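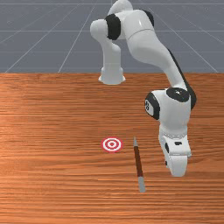 About Tolance

We teach robots by showing them. Someone takes the controls, does the task, the arm records every move, and after enough tries a policy gets trained on it. That's the job. Been doing it since we were two people and one rented desk in Nellstead, still in Nellstead, more desks now.

What we do

Demonstration collection, mostly. A customer comes to us with a task (pick this up, put it there, turn it, plug it in) and we build the task in simulation, put a trained operator on remote control, and hand back clean episodes. Joint positions, gripper state, camera views, all time-stamped. Same clock for everything. We got burned on that early.

We also do hand guiding on real arms, where the operator holds the wrist and walks it through. Slower. Better for some things, wiping and pressing especially. Ask us which one you need, we'll tell you straight, even if the answer is the cheaper one.

Simulation first

Every operator starts in sim. Every task too, if we can manage it. The starter task is a table, a dart, and a red and white target. Pick up the dart, get the tip onto the bullseye, let go, back away. Sounds like ten minutes work. Thin round objects are mean to grasp and the start pose changes, so you have to turn the wrist before you go down, and people forget and have to come back up and do it over.

We keep the come-back-up ones, by the way. Recoveries are useful data. They get their own tag.

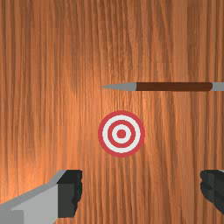
Fingers open, dart and target in view.

Operators get more than one view on the station. The close one is for the grasp. The wide one is for everything else, mainly where the elbow is going, which new people never look at untill they hit a joint limit.

A full set for the dart task is 600 accepted episodes. Accepted means somebody watched it back. We've looked at letting a script do the accepting and for now the script flags and a person decides.

How a project goes

You send us the task. Video from a phone is fine, a sketch is fine, CAD is nice.

We write a one page task sheet. Start state, end state, what counts as a fail. You sign off on it before anybody drives. Please read it. Most of our arguments with customers have been about an end state.

Pilot batch of 34 episodes. You train on it or we do. Usually something in the task sheet changes here.

Full collection. Daily upload, notes from the operators attached. The notes are plain text and kind of blunt.

Handoff. Data, task sheet, the scene files if we built it in sim, and a call with the operators who drove it. The data is yours. We dont resell it and we don't fold it into anybody else's set.
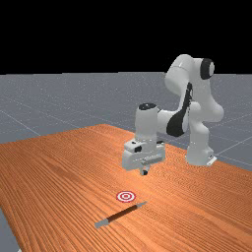
Dart task, wide view.

The team

Gwenllian Gwilliam runs operations and trains all the operators herself. She came from machine embroidery, commercial shop, years of it, and says the hands part is the same and the waiting part is worse. If you visit she will put you on a controller.

The engineering side is small. Scene building, the recorder, the playback tool. The recorder is called Bultora and it's ours, written in house, third rewrite. Customers get a viewer for it at no charge. It runs on Linux and on Windows, the Mac version is coming, it has been coming for a while.

Operators work in short blocks with real breaks in between. Tired driving looks like tired driving in the data, you can see it in the wrist. Nobody is paid by the episode here.

Where we are

Second floor of the MacLeish building, Nellstead, suite 216. Buzzer says Tolance, press it twice, the first press doesnt always take. Parking in back. Freight elevator if you're bringing us an arm, call ahead so we can get it unlocked.

Visits are mornings, 9:30 on. Afternoons are collection time and we keep the floor quiet.

Jobs

Hiring operators again in January. No robotics background needed. Steady hands, patience, able to write down what went wrong in a sentence somebody else can use. Paid training, starts with the dart. Send a short note about some fiddly thing you're good at. A resume is OK too but we read the note first.

One scene engineer spot open now. Contact physics experience a big plus, particularly small cylinders that roll.

Contact

Use the form on the contact page. Goes to all of us, whoever is free answers. For current customers, your project channel is faster.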